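Padwood Seed & Plant: Mail-Order Bareroot Receiving Checklist, With Comments

Used at the Ositz packing shed. Revised November. Comments from the inspection follow each item.

1. Cartons intact on arrival
Checked. Two cartons from the Šimek fields had crushed corners. The driver's sheet says "no damage," as it has on every delivery I have looked at. I would stop reading the driver's sheet. Open crushed cartons first and write down what you find in them, including when you find nothing.

2. Count matches packing slip
Partly. The slip says 630 crowns of mixed bearded iris and peony. The bench count came to 600 and a bag of broken pieces. Broken pieces are not crowns. If the supplier wants to argue that they will grow, the supplier can plant them.

3. Variety labels present and readable
Fail on one bundle. Ink had run and someone had written over it in pencil, with a question mark. A bundle with a question mark on it does not go out as a named variety. It goes in the mixed bin or it goes back.

4. Roots firm, no soft spots
Pass for the iris. For the peonies I am less sure. The line on the form asks for "firm to the touch," and everything feels firm when it has just come out of a cooler. Leave a sample on the bench for an hour and press again. This was done for one tray only. Do it for all of them next time.

5. Mold
Light gray bloom on the packing material in four bags. The usual story is that surface mold is harmless and brushes off. Sometimes it does. Brush it, look at the skin underneath, and if there is a dark patch, cut into it. No cutting had been done when I arrived, and the box on the form was already ticked.

6. Eyes per division
The catalog promises three to five. Most had three. Several had two and a bump that could be called an eye by a person who was selling it. Either change the catalog or change the grading. I have made this comment before.

7. Cooler temperature log
Filled in for every morning, always the same number, always the same pen. I do not accept this log. Put the second thermometer at the back of the cooler, by the floor, and write down both readings even if they disagree.

8. Inspection tables cleared and wiped between lots
Table surfaces were acceptable. The wipe-down sheet is signed at 7:15 for a lot that came in at 9:40, so the signature tells us very little. Sign after the wipe, with the lot number next to it.

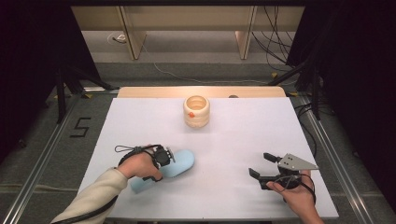 Tabletop with white surface and cream container.

9. Knives and pruners disinfected
Disinfectant was on the bench and the bottle was full. It was also full at the last inspection. I would like to see it getting emptier. Dip or wipe between bundles, and between every plant if there is any sign of rot. Wiping on a sleeve does not count.

10. Quarantine shelf
Exists, has a sign, and had good stock sitting on it because the other shelves were full. A shelf used that way is just a shelf. Move the good stock today.

11. Bulb crates stacked safely
Pass on height, fail on footing. The bottom crate in the end stack has a split slat. It has been turned so the split faces the wall. Take it out of use.

12. Dust control when handling dry bulbs
Masks available, box unopened. Hyacinth bulbs make many people itch, and gloves should be on before the bag is opened. The fan near the door pushes dust back over the sorting bench. Moving it would cost nothing.

13. "Root booster" powder
Not on the original form, added by me. The Pristomari sachets are being dropped in each customer box with a card saying plants establish faster. I asked what this was based on and was shown the same card. Two trial rows, one with and one without, planted the same day in the same bed, would settle it by next summer. Until then I would leave the card out.

14. Shipping windows
Orders for the coldest zones were still in the queue. The ground there will be hard soon if it is not already. Hold them for spring and write to the customers, roughly 200 of them by the order screen. Do not send them out with a note about mulch and hope.

15. Replacement claims reviewed
Claims are filed by customer last name, so there is no way to see whether one field or one variety is behind them. Sort them by lot. I suspect the pattern will be plain once somebody does, though I have been wrong about peonies before.

Result: conditional pass. Items 3, 7, 10 and 11 to be fixed before the next delivery is opened. Items 2 and 6 to be raised with the supplier in writing. A phone call is not enough; the last one was remembered differently at each end.

Next check: unannounced.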